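Fekus 3.2 update broke my batch exports?
Forum > Photo editors > Mac

gritty_lens
10 April 2025
Updated Fekus last night and now batch export quits at file 50 every time. Same folder went through fine in December, all 907 pictures. I tried a fresh preset and turned off the sharpening step – no change. The file it stops near is nothing special:
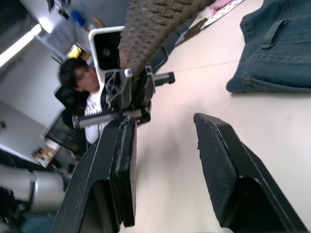 Clamp and threaded rod, straight export, no edits

Anyone else?

mapleknob
Yep, same thing on my laptop. Pretty sure it's the new color profile setting. Set it to "keep original" and see if you get past 50. My denim folder went through after that.

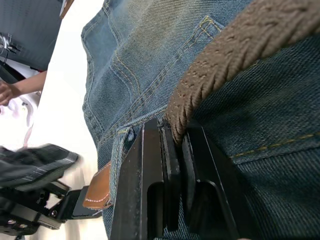
Back pocket, profile kept

gritty_lens
Got further, then it froze anyway. And now the blues look kind of flat to me?

oldtoaster2
I don't buy the profile theory. I never touched that setting and mine still quits. To me it's memory: the preview panel hangs on to every file it opens. Close the panel before you start. I ran the wide shots that way, two batches in a row, no crash.

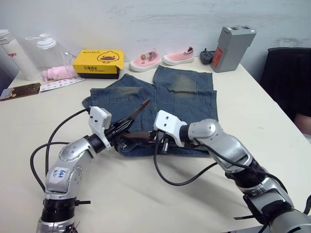
Jeans on the white table, preview panel closed

mapleknob
Mine was closed the whole time and it crashed, so it can't be only that. Could be both I guess.

kilitum_fan
Or just move to Kilitum like I did, ha. Slower, but I haven't lost a batch yet. The Levton plugin works in it too.

oldtoaster2
Kilitum can't read my old Tudose presets, so no thanks. I'd go back to the previous Fekus first.

gritty_lens
Okay, panel closed AND keep original, and the whole folder finished! Blues still look a bit dull to me on this one, but I'll take it. 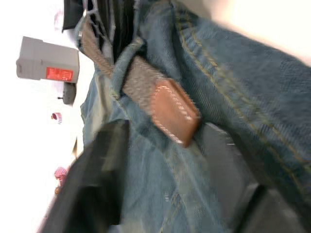

Going back to the old version

mapleknob
If you do roll back, save your presets somewhere else first. The installer wiped mine and I had to redo all 3 of them.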